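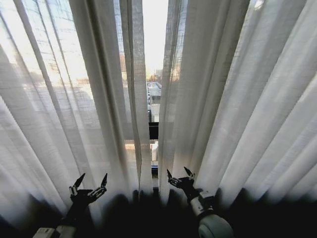

Chathurika Bandara wrote in after the first version of this gallery went up and asked why the arms didn't stop by themselves when the load went over the limit. Fair question, and the short answer is that they did stop, but they stopped holding on. The limit was set to freeze both arms in place with the grip closed. On a curtain task that leaves the full pull on the fabric and on the rail above it until a person steps in.

The fault happened on 29th December, on run 121 of the curtain opening task. The right arm reached the end of its travel while the left was still moving. The controller, an Atomeo unit we have used since August, read the extra force as a snag and froze everything. It took 10 seconds for the operator to reach the stop button and release the grippers by hand. One rail bracket bent. No one was hurt.

We changed 2 settings afterward. The grippers now open on a force fault if the task is tagged as soft goods, and the arms back away from the window before they power down. The approach is the same as before: both grippers open, one for each panel, coming in from below. Borislav Nedeljković rewrote the check that compares the two arms, and it now runs on every cycle instead of only at the start of a move. 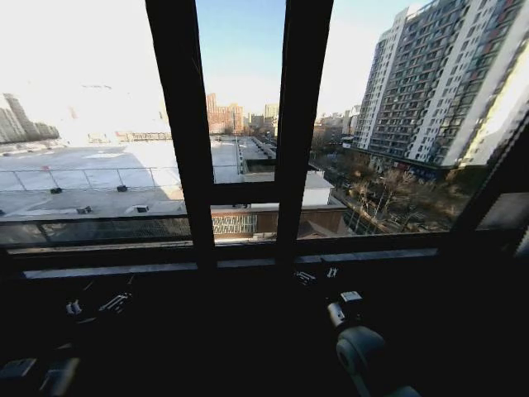

The second part of the problem was the log. Fault code 3095 is listed in our Jorkby manual as a "communication timeout," so the first person to look at it spent the afternoon swapping cables. The same code is used for a force limit when the arms are in paired mode. That is in a footnote to the Flastitz add-on, and none of us had read it. We have taped a corrected code list to the cabinet and sent a note to Arsenault, who set up the cell for us, asking them to fix their copy.

Still open:

The stop button is too far from the window. A second one is on order.

The bent bracket has been replaced, but we have not load tested the new one. Until that is done, curtain runs are limited to half speed with a person standing next to the stop.

If you run paired arms on the same controller, check what your force limit does to the grip — the default is to stay closed. Comments are open below, and Borislav will answer the ones about the settings.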